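Floscombe Music Forum > Trackers and sharing > Ratio rules on Sidus

lathe_cut
So Sidus has put the new rules up and I'm a bit fed up. Minimum ratio goes to 0.7 from November, and anyone under it gets 11 days before downloads are switched off. I've been on there since the Altura days and I've never had more than a warning. My upload speed is rubbish, I live up a lane, what am I meant to do?

pennywhistler
Seed more? Sorry, but the old rules were a joke. Half the folk records on there had one seeder and he went to bed at ten.

lathe_cut
I do seed. I've got 44 albums up right now and most of them haven't moved in weeks. You can't upload to people who don't want your stuff.

Idahosa_fan
Same problem here. Everyone piles onto the new releases in the first hour, the folk with fast boxes get all the credit, and the rest of us sit there on zero. Altura gave you points for time seeded and it worked fine.

pennywhistler
It worked fine until people left rubbish transcodes running all year to farm points. I reported nine in one month.
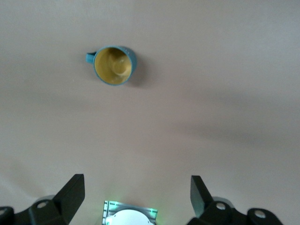

Asabe Nnaji
I was a mod on Altura for the last stretch, so I'll stick up for the points a bit. Transcodes were a checking problem and we were short of people to do the checking. The seed time bonus kept the odd stuff alive — I had a private pressing of a harmonium record that got 9 snatches in total, and every one of those people would've missed it under a straight ratio. I'd have both. Anyway I'm going through the Sidus rules properly tonight, will post if I find anything about exemptions.

lathe_cut
Thank you! If there's something for slow connections I'd love to know.

oggvorbiswell
Fill requests. There are 1,190 open ones and loads are charity shop CDs. I filled two last week and my ratio went from awful to decent.

Idahosa_fan
Requests only help if you own the things though. I'm not buying a panpipe Christmas album for 2GB of credit.

oggvorbiswell
Your loss, I quite liked it

Asabe Nnaji
Right, section 4. Anything with fewer than three seeders doesn't count against your download total. It's buried under the bit on artwork. Nothing about slow lines that I can see, so lathe_cut, message staff before the change comes in and not after.

pennywhistler
Fair enough, that's better than I thought. Still think 0.7 is about right.

lathe_cut
You would, you're on fibre. Messaging them now.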